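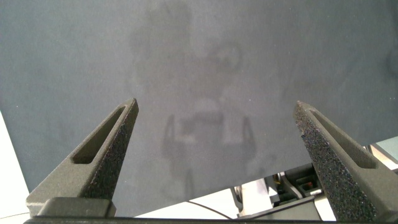 Wrist camera view with the gray cloth filling most of the image and both fingers open.

Masking the gripper fingers out of the wrist camera before cloth segmentation

The Hana cloth package finds the edge of a sheet in the wrist image and hands a line to the planner. It works well on light fabric. On dark fabric with black fingers it often joins a finger to the cloth and returns an edge that bends up toward the fingertip. The fix is a static mask plus two changes to the settings file. Allow an hour the first time.

You need a working hand-eye calibration and Hana 5 or later. If you are still on the Turholm branch, the mask loader is missing and you will have to merge it first.

1. Record the mask frames

Put a plain, light board under the gripper so the fingers stand out. Open the fingers fully and save one still. Close them in even steps and save a still at each one, until you have 8. Name each file by its finger opening in millimeters. The loader reads the opening from the name and picks the nearest mask while the arm is running.

2. Draw the masks

Open each still in the Kaltton mask editor and trace the fingers and the gripper base. Fill in the slots in the fingers too. Whatever shows through a slot is too small to help, and a dark slot over dark cloth comes back as speckle. Grow the finished mask by 6 pixels. The printed fingers have a grainy surface that catches the light, and a tight mask leaves a row of bright dots along the inner faces.

3. Turn off the brightness split

In the settings file, change edge_mode from "split" to "gradient". Split mode picks one gray level and calls everything darker than it cloth. Brackets and cables near the table are often as dark as the sheet, so they get counted as well. Gradient mode looks for one long boundary and ignores short ones.

Leave the edge angle limit open. The lower edge of the sheet can cross the image on a steep diagonal, and the old limit threw those out.

4. Smooth the inside of the cloth

Dark sheets can show faint pale shapes, from reflections or from something showing through. Set interior_blur to 5. Lint disappears at this value. A large soft shape may still be there after the blur, but its outline is too weak to pass the gradient test. If one does get through, raise min_contrast a little at a time. Do not raise the blur, or the real edge will drift.

5. Check the result

Restart the perception node and open the overlay page. The edge should be drawn as one line that stops at the mask and picks up again on the other side. Move the fingers through their full range and watch for jumps.

If the overlay page gives a 404, the node started before the masks were copied over. Copy them and restart.

Ye-seo Choo wrote the gradient mode and Gun-woo Kwak maintains the loader. Send mask files that fail to load to Gun-woo, with the settings file attached. Users of the older Ng gripper driver should also check that finger opening is published in millimeters, as early versions sent meters and the loader will pick the closed mask every time.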